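Clemgate Toy Library to open second branch in Hirnari this April

Media release — for immediate use

The Clemgate Toy Library will open a second branch in the Hirnari Community Centre in April, giving families on the north side of the river a place to borrow toys, puzzles and building sets without the drive into town.

The new branch will start with 679 items on the shelves. Most are coming across from the Clemgate collection, which now stands at 3,735 items and has outgrown its rooms on Delaunay Street. The rest were bought new over the summer with help from a grant provided by the Flerkari Foundation.

Toy library coordinator Solange Pons said Hirnari families had been asking for a local branch for years.

"A lot of our members come in from Hirnari with a pram and two kids on the bus, then have to get a play kitchen home the same way," Ms Pons said. "Some of them gave up on the bigger items altogether. They'll be able to walk to this one."

Membership costs $35 a year for a family and covers both branches. Members can borrow up to six items at a time for three weeks, and can return them to either branch. Health care card holders pay half price. Grandparents, family day care educators and playgroups can join on the same terms as families.

Existing members do not need to sign up again. Their current cards will work at Hirnari from the first morning.

The collection is sorted by age and type of play. There are ride-ons, dress-ups, musical instruments, train sets, floor puzzles, board games for older children and a small range of outdoor equipment that can be booked for parties. Baby toys are kept on their own shelf near the door and are cleaned on return before they go back out.

Building sets are the most borrowed items at Clemgate, and they also take the most work. Each set is checked against a parts card when it comes back. If a part is missing, the set is held for two weeks in case it turns up under a couch, and after that it is topped up from spares or broken down for parts. There is no fine for a lost piece. Families are asked to put a note in the bag saying what is missing, and to hand in any stray parts they find later, even months later.

Hirnari will have its own spares drawers and a low sorting bench, so that sets do not have to be sent back to Clemgate for checking.

Aurélien Tessier, who will run the Hirnari branch, said the bench would be open to children during borrowing hours.

"Kids like sorting, and they're good at it," Mr Tessier said. "At Clemgate we've had a seven-year-old find the one wheel we'd been after since Christmas. Parents get to sit down for ten minutes as well."

Mr Tessier worked in after-school care for nine years before joining the toy library. He will also run a monthly repair session, where people can bring in broken toys from home — wooden puzzles, dolls' clothes and battery toys with loose wires are all fine. Electric toys that plug into the wall cannot be accepted.

The branch will use the former craft room at the rear of the community centre. The room has been repainted, and a ramp has been added at the side entrance. There is parking behind the building and a bus stop out the front. Toilets and a baby change room are next door.

Hirnari will open two mornings a week to begin with, from 9.30 am to 12 noon, with one late session until 6.30 pm for parents who work. Hours will be reviewed after the first school term. Clemgate hours will not change.

Places for 200 new memberships have been set aside for the opening month. If these fill, a waiting list will be kept and families will be contacted in order as more stock arrives.

The toy library is also taking donations of good quality used toys ahead of the opening. Wooden train track, large floor puzzles with all their pieces, and plain building bricks of any colour are needed most. Soft toys, car seats, cots and bike helmets cannot be taken. Donations can be left at the Delaunay Street counter during opening hours — please do not leave bags at the door overnight.

Forms for new members are available at both sites. Proof of address is needed when joining.

Media contact: Solange Pons, Coordinator, Clemgate Toy Library, Delaunay Street, Clemgate
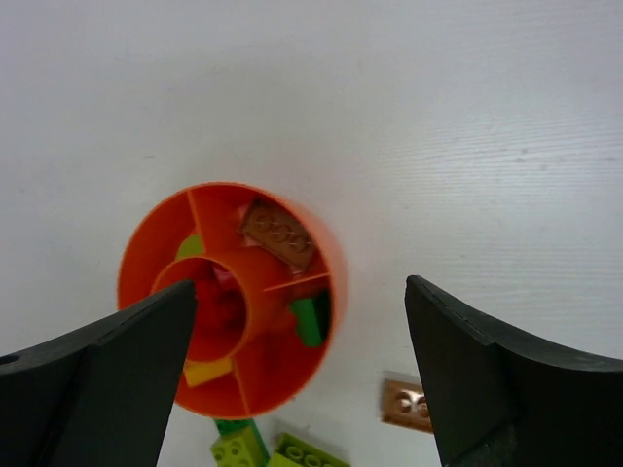 Interviews with Ms Pons and Mr Tessier can be arranged through the Delaunay Street counter. Media wishing to visit the Hirnari branch before it opens are asked to call ahead, as the side entrance is kept locked outside session times.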